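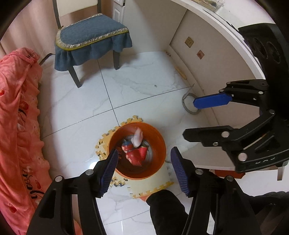
An orange bucket with toys at the bottom, on a pale yellow foam mat.

Keltetti wants parents to believe that one bucket can end the nightly toy mess. The shop has sold 2,000 of its tidy-up sets, and the owner has an answer for everything.

"Kids like dropping things in," she told me. "A shelf asks too much of them."

Maybe. My own kids like tipping things out. I asked what happens to the small red pieces once the bigger stuff lands on them.

"They go to the bottom," she admitted. "You dig."

So it isn't sorted?

"It's off the floor. I never promised sorted."

The foam mat is meant to mark where play stops. She says most children get that by age 2. I have my doubts, and so did the 492 customers who returned a set last year.

"Some of those were the wrong color," she said.

She wouldn't say how many.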